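Plovora Bag Clips, Set of 5

Home > Kitchen > Storage > Clips and Closures

In stock. Ships from Tikport.

You own a drawer. In the drawer are rubber bands, a clothespin, a binder clip from a job you left, and one good bag clip that belongs to whoever got there first. The Plovora set gives you five good ones, so the fighting can move on to something else.

Each clip is a single hinged bar with a ridged jaw. Fold the top of the bag over once, lay the clip across, press until it clicks. To open, push the tab at the end with your thumb. Rūta Paju, who designed it, wanted a clip that could be worked with one hand while the other hand was still in the bag. We respect this.

What's in the box
3 long clips for chips, cereal and frozen fries
2 short clips for coffee, nuts and the end of the brown sugar
1 folded sheet of instructions, which you will not read

Colors: Oat, Brick, Pond. Pond is green. We asked for a plainer name and were outvoted.

Care
Top rack of the dishwasher is fine. Freezer is fine. Microwave is not, and neither is the toaster oven, as we learned from a customer in January who was very polite about it.

Will it fit my bag?
The long clip closes most family-size bags after one fold. Stiff paper flour sacks need two folds and some patience. It won't seal liquids. Please stop asking about soup.

How is it different from the Kohlhase clip?
The Kohlhase has a metal spring and a firmer bite, and it costs more. If you have strong hands and keep your coffee for months, buy that one. We sell both and make our money either way. 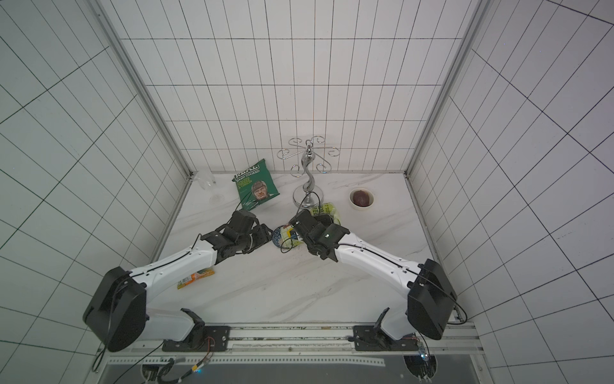
Green bag of REAL HAND COOKED potato chips. Clips sold separately from chips.

Customer reviews

"Bought one set for the house and a second set for my desk at work. The second set is now also at the house." 5 stars

"Does what it says. My Brick clips are more of a salmon." 4 stars

"Chips still crunchy after the weekend. Lost a star because my son found out how easily it opens." 4 stars

"Arrived quickly. It is a clip." 3 stars

Returns
Send it back to our Ovthorpe warehouse within the return window, clean, with all five clips. Crumbs will be noticed. Sets with a missing short clip can be exchanged but not refunded, so check the drawer first, then the couch.

Often bought together
Ovthorpe Canister, Tall
Kohlhase Spring Clip, Single
Tikport Drawer Divider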